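## 4. Setting Up the Bins

You have read Sections 1 through 3, or you have skipped them, in which case the bag marked B is the one you need and the bag marked A is the one you already opened by mistake. Put A back. It belongs to the Coltport wall rail and will not fit anything in this section, although it will try.

Setup takes about 45 minutes. Most of that is deciding where things go.

### 4.1 Before you start

Clear the table completely. "Completely" includes the mug.

- Wipe the surface down and let it dry.
- Lay down cardboard to protect the tabletop. The panels from the Vivix shipping carton are fine. Holes and ragged edges make no difference.
- Butt the sheets together so the seam runs front to back. A seam running side to side will catch the bins every time you slide one forward.

> **Note:** Do not tape the cardboard to the table. You will want to replace it eventually, and the tape will have other plans.

### 4.2 Placing the bins

1. Unfold the first bin and press the side tabs in until they click. If they don't click, the bin is inside out.
2. Set it against the back edge of the table with the open, sloped front facing you.
3. Repeat for the remaining bins, working left to right. Leave no gap between neighbors. Small parts find gaps.
4. Push down on the back corner of each bin. It should sit flat. If it rocks, there is something under it, usually the clip you were looking for in step 1.
5. Leave at least 30 cm of bare cardboard in front of the row. You will be tempted to store things on it. Everyone who has ever owned a table has been tempted.

> **Caution:** Bins may be stacked up to 2 high on a table. Stacking them 3 high is possible in the sense that it can be done once.

### 4.3 Deciding what goes where

The Mutov label sheet (bag B) includes a generous number of labels reading MISC. Use one. If you find yourself reaching for a second, go for a walk and come back.

We suggest this split for a first setup:

| Bin | Contents |
|---|---|
| Left | Small loose items you pick up often |
| Middle | Boxed items, and anything with a cord |
| Right | Empty, or close to it |

The right bin is your overflow. It works only while there is room in it, so check it every Tuesday, or whichever day you feel strongest.

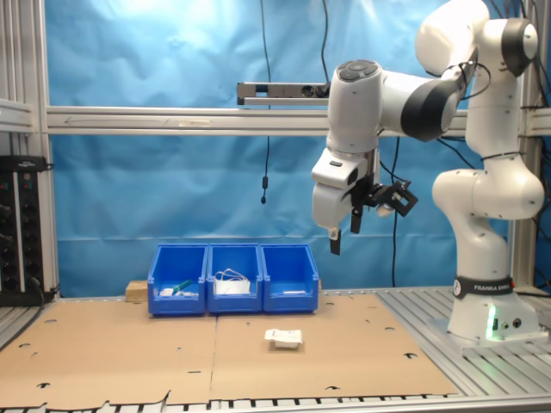

*Fig. 4-1. Three bins in a row, sloped fronts forward, on two sheets of cardboard.*

### 4.4 Cords

1. Unplug the cord from whatever it is plugged into. Check both ends.
2. Coil it loosely and fasten it with a Fakir strap (bag B, sold in more colors than you need).
3. Lay it in the middle bin, on top of its box if the box is already there.

A cord draped over a box without a strap is acceptable for the short term. The short term ends when you add another cord.

### 4.5 Final check

- Scraps and packets on the cardboard go in the trash. They do not go in a bin, however well they would fit.
- Long items should lie below the front lip. Anything lying across it will be swept out by your sleeve.
- Odd blocks, spacers and offcuts may be kept beside or behind the row until you remember what they are for. Allow until June.

If a bin slides when you reach into it, see 7.2, Non-slip Feet. If the whole table slides, see the manual for the table.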